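Wood and Water: Notes for Week Four
Introduction to Furniture Making, evening section
Instructor: Joaquim Prata

Good evening again, everybody. These are the notes I promised at the end of last session, when we ran out of time and I was still waving my arms at the chalkboard. Please read them before Thursday, and bring a pencil, a ruler and the two offcuts you took home with you. If you left your offcuts in the car all week, bring them anyway! They will be more interesting than the ones that sat on a shelf.

1. Why wood moves

A living tree is full of water. Some of it sits in the hollow middle of the cells, the way water sits in a drinking straw, and we call that free water. The rest is held inside the cell walls themselves, and we call that bound water. When a board dries, the free water goes first, and the board gets lighter but stays pretty much the same size. Once the free water is gone, the walls start giving up their bound water, and that is when the board begins to shrink. The point between the two is called the fiber saturation point. For most of the woods we use it falls somewhere near 30 percent moisture content, and you should know the term because I'll keep using it.

Now, drying doesn't end when the board leaves the kiln. Wood goes on trading water with the air for as long as it exists. In a damp summer it takes some in and swells, and in a heated house in December it lets some go and shrinks. My grandmother's kitchen table in Caldeira had a gap down the middle that you could lose a coin in every winter, and by June it had closed up again. We children thought the table was breathing, and I have never found a better way of putting it.

2. Three directions

This is the part I rushed, so let me go slowly. A board does not move the same amount in every direction.

Along the grain (longitudinal): hardly at all. For our purposes, treat the length of a board as fixed.

Across the grain, in line with the rays (radial): a moderate amount.

Across the grain, following the growth rings (tangential): the most, often close to twice the radial figure.

A quartersawn board has its rings standing more or less upright in the end grain, so its width moves radially and it stays calmer. A flatsawn board has its rings lying down in long shallow curves, so its width moves tangentially and it's livelier, and it likes to cup as well. Look at the end grain of your offcuts and sketch what you see. Don't worry about making a pretty drawing.

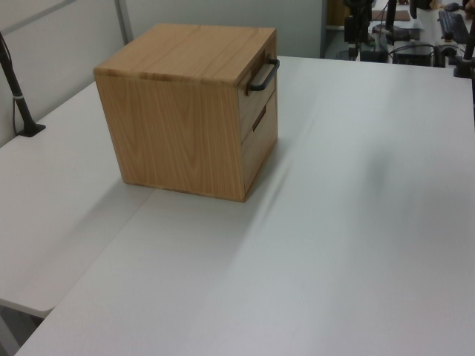 3. Working out the movement

You can estimate the change in width with a short piece of arithmetic. Take the width of the board, multiply it by the change in moisture content (in percentage points), and multiply that by the coefficient for the species and the cut. The coefficients are in the table at the back of your course packet.

Let's do one together. Suppose we have a flatsawn panel 272 millimeters wide, and its moisture content drops from 11 percent to 7 percent between summer and winter. That is a change of four points. Suppose the coefficient is 0.0035. Then 272 times 4 times 0.0035 gives us 3.8 millimeters, near enough. It doesn't sound like much until you've glued and screwed that panel to something that refuses to budge, and then 3.8 millimeters is a crack you'll be looking at for years.

Last year's group asked me whether they really had to do the sums every time. After a while you get a feel for it, I suppose, but I still do mine on the back of the cutting list - and I've been at this a good long time.

4. Letting it move

There are plenty of old and sensible ways to deal with all this, and we'll try several of them at the bench.

A frame and panel door holds a solid panel in grooves without any glue along the sides. The frame stays close to its size and the panel slides about inside it.

Slotted screw holes and wooden buttons let a tabletop shift over its base. Glue or fix the middle if you like, and leave the edges free.

Running the grain of a case in the same direction all the way around means the top, sides and bottom swell and shrink together. Trouble comes when you fasten a cross-grain piece, such as a drawer runner, tight to a side at both ends. Fix it firmly at the front and leave the back some play.

Drawers want a little clearance above the sides, and how much depends on the season you build in. Hélder Peixoto, who taught me at the old Gravincombe workshop, used to fit his drawers snug in August and loose in winter, and he'd get quite cross with anybody who did it the other way around.

5. For Thursday

Measure the width of both offcuts at the same pencil mark as last week and write the two readings side by side. Then work the problem below, showing your steps.

Problem: A workbench top in Sundham is made of flatsawn boards glued edge to edge, 967 millimeters wide in all. Its moisture content rises from 8 percent to 12 percent. Using a coefficient of 0.0035, find the change in width, and then sketch how you would attach the top to its base.

The reading is the chapter on seasoning in the course packet. Skip the section on solar kilns unless you're curious - we'll get to that in the spring, when there is some sun to talk about. Coffee will be on from half past six.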